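Ich wollte schon seit Wochen etwas über das Thema Kaffee unterwegs schreiben und komme erst jetzt dazu, weil der Samstag verregnet ist und ich ausnahmsweise nirgendwo hinmuss. Wird ein bisschen länger, holt euch was zu trinken. ☕ (1/15)

Vorgeschichte für alle, die neu hier sind: Ich pendle seit dem Frühjahr zwischen Flillitz und der Kreisstadt, erst Bus, dann Regionalbahn, dann noch ein Stück zu Fuß. Macht an guten Tagen eine gute Stunde, an schlechten reden wir lieber nicht drüber. (2/15)

Und auf so einer Strecke fängt man an, sich für Dinge zu interessieren, die einem früher völlig egal waren. Welcher Wagen hält an der Treppe. Wo zieht es. Und eben: Wo bekomme ich morgens vor der ersten Bahn einen Kaffee, der nach Kaffee schmeckt? (3/15)

In Flillitz selbst gibt es genau den Bäcker am Markt. Ich mag die Leute dort sehr, die Mohnschnecken sind ein Gedicht, aber der Automat wird vermutlich seit der Eröffnung mit derselben Einstellung betrieben. Viel Schaum, wenig drunter. Ich kaufe ihn trotzdem, wenn es draußen kalt ist. (4/15)

Am Umsteigebahnhof steht dann der kleine Wagen von Mivano, und da muss ich wirklich mal ein Loblied singen! Filterkaffee, frisch gebrüht, mit einer Röstung, die nicht gleich alles verbrennt. Kein Sirup, keine Kreidetafel mit zwanzig Sorten. Man sagt „einen großen, bitte“ und bekommt einen großen. (5/15)

Im Mai hatten sie eine Zeit lang einen äthiopischen im Ausschank, ganz hell, fast ein bisschen wie Tee mit Aprikose. Ich habe davon vermutlich mehr getrunken, als mir guttat. Falls das hier jemand von Mivano liest: Bitte, bitte noch einmal. (6/15)

Nun zum eigentlichen Punkt, dem Mitnehmen. Ich bin kein Heiliger, das sage ich gleich dazu. Ich habe irgendwann überschlagen, was bei mir im Jahr zusammenkommt: ungefähr 200 Becher. Das sind nur die Arbeitstage, die Wochenenden habe ich großzügig unter den Tisch fallen lassen. (7/15)

Also habe ich mir einen Mehrwegbecher angeschafft, den von Baloch mit dem Schraubdeckel. Hält ewig warm, passt in die Seitentasche vom Rucksack, alles wunderbar. Nur der Dichtungsring! Wer den nicht jeden Abend herausnimmt und ordentlich spült, hat nach einer Woche ein sehr eigenes Aroma im Kaffee. Fragt nicht. (8/15)

Mein zweites Problem ist die Vergesslichkeit. Der Becher steht abends zum Trocknen neben der Spüle, und morgens um halb sechs gehe ich mit großer Zuverlässigkeit daran vorbei. Seit ich den Hausschlüssel hineinlege, klappt es deutlich besser (ja, der Schlüssel wird vorher herausgenommen, danke der Nachfrage). (9/15)

Mit Pfandbechern habe ich es auch versucht. Die Idee finde ich nach wie vor richtig gut, und in größeren Städten funktioniert sie sicher prima. Bei uns konnte ich den Becher aber nur dort wieder abgeben, wo ich ihn geholt hatte, und abends war dort zu. So hatte ich irgendwann 8 davon im Küchenschrank stehen. (10/15)

Bleibt an manchen Tagen eben doch der Pappbecher, weiß, dünne Wand, gerollter Rand. Ich gestehe, dass ich diesen Rand beim Trinken sogar mag, lieber jedenfalls als jeden Plastikdeckel mit Schlitz. Den Deckel lasse ich inzwischen immer weg.

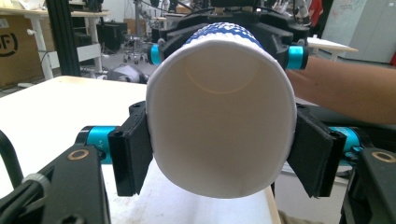

(11/15)

Unter meinem letzten Beitrag zum Pendeln schrieb jemand dazu, dass man sich das alles sparen könne, wenn man einfach eine Viertelstunde früher aufstehe und den Kaffee zu Hause am Tisch trinke, aus der Lieblingstasse und im Sitzen. Ich habe darüber länger nachgedacht, als ich zugeben möchte. (12/15)

Ein paar Tage lang habe ich es sogar gemacht, und es war schön! Stille Küche, Radio leise, draußen wird es langsam hell. Nur fehlte mir dann am Bahnsteig etwas in der Hand, und der kurze Plausch am Wagen fehlte mir noch mehr. Kaffee ist bei mir wohl zur Hälfte Gesellschaft. (13/15)

Im Herbst fahre ich für eine Woche nach Drarkport und bin schon sehr gespannt, wie das dort gehandhabt wird. Den Baloch nehme ich mit, einen Ersatzring auch. Wenn jemand von euch dort in Bahnhofsnähe ein gutes Café kennt, gern mit früher Öffnungszeit, dann immer her damit. (14/15)

Und erzählt mal, wie ihr das macht: eigener Becher, Pfand, Thermoskanne von daheim oder erst im Büro? Ich lese alles und antworte auch, heute Abend oder spätestens morgen in der Bahn. Jetzt setze ich mir erst einmal eine Kanne auf. (15/15)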